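Mudmont Plants
May 23, 2021

1/ A few people have asked how I water indoor plants over a Canadian winter without killing them. I've been doing it in the same apartment for five years, so I'll put it all in one thread and pin it.

2/ First, my setup. Third floor, east windows, baseboard heaters under most of them. The air gets very dry from November on. If you have a humidifier or a south-facing living room your results will be different.

3/ Stop watering on a schedule. I used to do every plant on the same morning and lost a jade and two peperomias that way. Now I stick a finger in the soil up to the second knuckle. If it feels cool and damp I leave it for a few days.

4/ Use room temperature water. Our cold tap in March is close to freezing. I fill the jug at night and use it the next day.

5/ For small pots I pour 200 mL slowly, wait, and see what comes out the bottom. The bigger ones on the floor get up to 300. I mark the levels on the jug with tape.

6/ Drainage matters more than the pot. I've used fancy ceramic and the cheapest plastic and the plants grow the same, as long as there are holes and something underneath to catch the water.

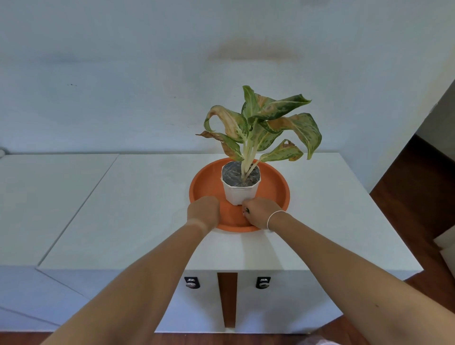
7/ Saucers. Go wider than you think you need. A wide one catches drips and dropped leaves, and you can move the whole thing to the sink in one go. Empty it half an hour after watering. Roots sitting in water will rot, and the fungus gnats love it too.

8/ Speaking of gnats. Yellow sticky cards catch the adults. Letting the top couple of centimetres dry out deals with most of the rest. I tried a cinnamon layer on the soil and it did nothing except smell nice.

9/ Fertilizer: none from November until the days get noticeably longer. I start again in March at half strength. I use the Saltel liquid one because the hardware store near me carries it. I haven't compared it with anything.

10/ Soil. The Meller potting mix is fine but holds a lot of water, so I add perlite, one part to three. For succulents I go half and half.

11/ Brown tips are usually dry air or salts from the tap water. Yellow lower leaves on an otherwise happy plant are often just old leaves. Yellow all over, with damp soil, means stop watering and look at the roots.

12/ Cold glass is a problem too. I pull everything back a hand's width from the window in January. The one pothos I forgot had black leaves wherever it touched the pane.

13/ I'll do repotting in a separate thread. I have a bag of mix on the balcony and a monstera that has needed a bigger pot since last summer, so probably next week.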